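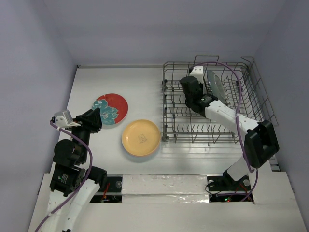

Ayman Khoury wrote in after my last budgeting column to say I was being cheap, that any shop spending real money on a two-arm bench should let the vendor build the whole station and stop fussing over line items. I read his note twice. I still think the line items are where the money goes to hide, and nine weeks with the Kureleck Twin bench kit haven't changed my mind.

So, the kit. You get two small arms with grippers, the white enclosure with its low walls, the mounts, the cabling and a license for the Plolladik control software. We bought ours in August to find out if dish handling was worth putting in next year's plan. The task is plates off the table and into a wire rack. That's all we asked of it.

The arms are decent. I expected toys and got something better than that. They repeat a taught move well enough for a rack slot, and the joints are plain boxy motors that a patient person can swap with a screwdriver. Kureleck lists spares separately. Order them with the kit, since the ones we ordered later took 3 weeks to show up.

The enclosure I like less. Pale walls and a white top make life easy for the vision software, I'll grant that. But the front panel has open cutouts at the arm mounts, with wiring right there below table level, and I wouldn't put it near a sink. The sales page says "kitchen ready." I asked what that meant and got a brochure. If you want covers, price them yourself. Our local shop, Hakim, quoted $324 for a pair, and that number was nowhere in my original budget.

Cables are the other gripe. Each arm has a purple one running up to the gripper on the outside, in a loop. Over a bare table, fine. Over a rack full of upright wires, I want it clipped down, and clips aren't included. A few dollars, sure, but I keep finding things that cost a few dollars.

Now the part Ayman and I disagree on. A Nelitov integrated station does the same job on paper and arrives assembled, with one invoice and one phone number. Their salesman told me I'd save on labor. Maybe. He couldn't tell me how many plates it had handled in a customer's building, or what happens to the support fee in year two. Until somebody answers the second question in writing, I can't put it in a plan.

Here is what I'd set aside on top of the Kureleck price if I were starting over: $1000 for spares, covers and clips, and a full month of one person's time for setup. The brochure says an afternoon. We had the arms moving in an afternoon. Getting them to share one small table without waiting on each other took the rest of the month.

Also buy extra plates, in different colors and finishes. Shiny glaze and see-through plates deserve their own tests, and a demo with one kind of plain dinner plate tells you very little about your own cupboard.

Would I buy it again? One, yes, for finding out. I would not sign for a row of them, and I'd be wary of any payback chart that starts counting from delivery day. Ask for the license renewal price before you ask for a discount. I did it the other way around and got a nice discount on the wrong thing.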